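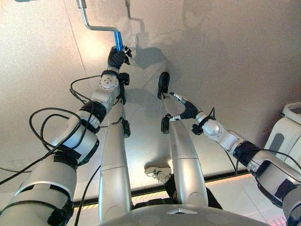

Manual Bed and Bedside Area Safety Checklist, With Comments
Olatunji Wing, practice room 2
Bed: Hiltus three-section manual, asset tag 2296
Cart: Denano bedside cart
Date of check: 12/4/22
Marks used: OK, Fix (staff can do it), Call (needs the Riretti service desk)

Thank you, as always, to everyone who tidied before I got there, and thank you also to whoever left the last sheet clipped where I could find it! I have kept the same order as last time so the two can be laid side by side. My comments have grown a bit. Please read the ones marked Fix even if you skip the rest, and if you only have a minute, go to the crank.

PART A. CRANK AND BED MOVEMENT

A1. Crank handle present, grip secure on the rod
OK. The blue grip sits where it should and doesn't slide along the metal when I pull on it. I gave it a good firm tug both ways.

A2. Crank turns through its full travel without catching
Fix. It goes around nicely for most of the way and then gets stiff toward the top. I worked it up and down a few times and it eased, but it was still heavier than I'd like for somebody with small wrists. A little of the lubricant from the supply closet, please, wiped off well afterward so it doesn't end up on anybody's pants.

A3. Crank stowed when not in use
Fix. I know, I know, I say it every time. When you have finished raising or lowering, put the handle back in its stowed position under the foot of the bed. A handle left sticking out is right at shin height, and I have the bruise from a different room to prove it.

A4. Bed holds its position after cranking
OK. Raised, left alone for 60 minutes while I did the paperwork for next door, and measured again. Mattress deck at 545 mm both times, so no sinking at all. I was very pleased with that.

A5. Hands, feet and bedding kept out of the moving parts
OK. Do remember to look underneath before you turn anything, and to say out loud that you're about to. It feels silly when you are practicing without a patient, and then it becomes a habit, and then you're glad of it.

PART B. FLOOR AND WHEELS

B1. Floor surface sound, no lifted seams or sticky patches
OK. I walked the whole room in my socks (yes, really, it's the best way to find a sticky spot) and found only a bit of old tape residue by the door, which came up with a damp cloth. The pale speckled flooring hides small things wonderfully well, dropped caps and needle covers especially, so please get down low and look sideways across it before you sign a room off. A flashlight laid on the floor makes anything small throw a shadow.
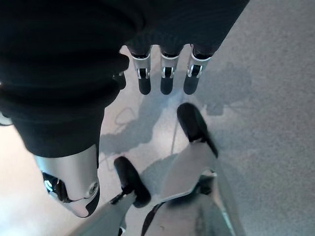 B2. Small parts and loose items picked up
OK. I'd still like a sweep at the end of every session and not only on Fridays. If you find a screw or a washer, don't toss it. Put it in an envelope, write the room on it, and hand it in, and we'll work out where it came from.

B3. Casters roll freely, no hair or thread wound around them
Fix. One of them had thread in it, which I got most of with the blunt scissors. I have put this as Fix so somebody can finish the job with the bed moved out and a bit more light.

B4. Brakes hold when set
OK. Leaned on the bed from both sides and from the foot with my full weight, and it stayed put. Set the brakes before anyone sits down, gets in, gets out, or so much as perches to tie a shoe.

PART C. BED FRAME, RAILS AND LINENS

C1. Footboard firmly seated, no cracks around the openings
OK. I ran a finger all the way around the inside of both oval openings and the long slot between them, feeling for sharp edges. Smooth throughout. The grab handle along the top is solid too. It's meant for moving the bed, though, so please don't hang coats or wet towels on it.

C2. Corner bumpers in place
OK. The two blue ones at the foot end are both on and both tight. They take more knocks than anything else in the room, generally from the door frame, and I would sooner replace a bumper than a door frame.

C3. Side rail locks when raised and releases smoothly
OK. The latch clicked every time on ten tries. Listen for the click, then give the rail a shake anyway. If it ever goes up without a click, lower it, tag the bed, and tell someone before you go home.

C4. Sheet flat, corners tucked, nothing hanging near the wheels
Fix.
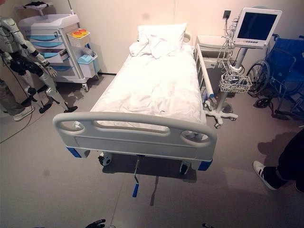
The sheet had worked loose and was wrinkled over most of the mattress, with the worst of the folds gathered up by the pillow. I'm not fussing about looks, I promise. Wrinkles under a person's back and hips are miserable after an hour, and for someone with fragile skin they are a good deal worse than miserable. Pull it tight from the head end first, tuck, then walk down to the foot and pull again. Two people make it much quicker, one on each side, and it is rather a nice way to start a morning.

C5. Pillow clean, cover intact, lying where a head would go
Fix. It wants shaking out and laying down flat. No tears in the cover, no stains.

PART D. BEDSIDE CART

D1. Drawers open fully and close without popping back out
OK. Every drawer, all the way out and all the way in. One squeaks, but a squeak isn't a fault.

D2. Top tray clear enough to work on
Fix. There was a dark cloth item up there. Personal things go on the hooks in the corridor, please, and anything belonging to the room goes in a drawer.

D3. Side-mounted box and its containers secure
OK. The white box doesn't wobble, and the two orange-red containers sit on top of it properly. Check the fill level before every session and don't press anything down to make room. Lids on the moment they reach the line.

D4. Hanging bin attached firmly, liner fitted
OK. The light blue bin under the box is well hooked on. The liner had slipped on one side and I put it right while I was there.

D5. Cart stands clear of the bed's travel
OK, but only just! When the head section is all the way up, there isn't a great deal to spare. I'd love to see it moved along the wall by a hand's width and a strip of tape put down so it always goes back to the same spot.

FOLLOW-UP

Nothing marked Call this time, which is lovely. If A2 is still stiff after it has been lubricated, change it to Call and ring the Riretti desk with the asset tag ready, as they'll ask for it first thing. The other Fix items can be done in any order. Initial each one on the paper copy behind the door when it's finished, and leave the sheet on its clip. Next full check is in February.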